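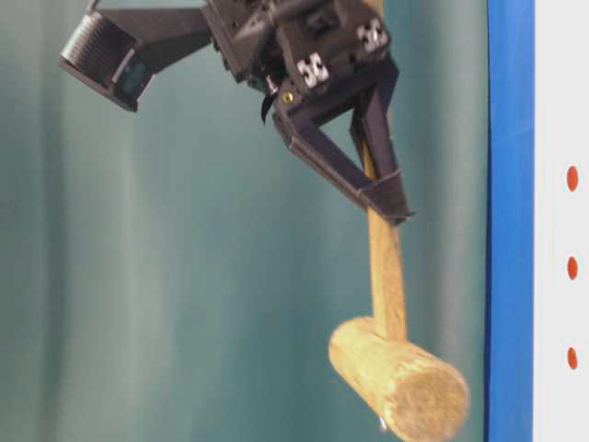
About us | Our kitchen

Tollent is a small maker of nut and seed flours for home bakers. We mill, sift and pack everything in one building in Lommont, behind the old grain store, and we sell in our own shop and by mail.

We began with hazelnuts. Our family had more of them than we could eat, and a neighbour asked if we could grind them fine enough for a cake without wheat. The first grinding was too oily and it became a paste. The second was better. After 9 tries we had a flour that stayed light in the bowl, and the neighbour made her cake.

Today we make four flours: hazelnut, almond, sunflower seed and pumpkin seed. The sunflower one has a grey colour which surprises some customers, and it can turn a little green when it is baked with baking soda. It is safe to eat and the flavour is the same. If you prefer a pale biscuit, please choose almond.

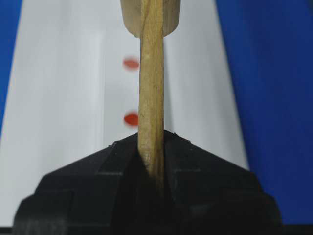 Our mill is called Skurier. It is slow, and for this kind of work slow is good, as nuts do not like to become warm. We grind in small lots of 200 kilograms and let the flour rest overnight before we sift it. What does not go through the sieve is sold as coarse meal, under the name Testa, and many people buy it for crumble topping or to coat fish. Testa has the skins left in, so it is darker and a bit bitter, with more fibre.

We are often asked if our flours can replace wheat flour cup for cup. In most recipes they cannot. They have no gluten and they hold more fat, so the dough will spread and the loaf will not rise as you expect. For muffins and pancakes we suggest to begin with a recipe that was written for nut flour. For gravy or white sauce, use a small amount and stir it well, and expect some grain on the tongue.

Please keep an opened bag in the fridge and use it within two months. In the freezer it keeps longer. All our flours are made on the same equipment, therefore no bag is suitable for a person with an allergy to any nut or seed we use.

The shop is open in the mornings from 9 until noon, and we close for all of August. Bakeries and cafés may ask for our larger sacks at the counter. If you bring back your clean cloth bag, we will fill it again at a lower price.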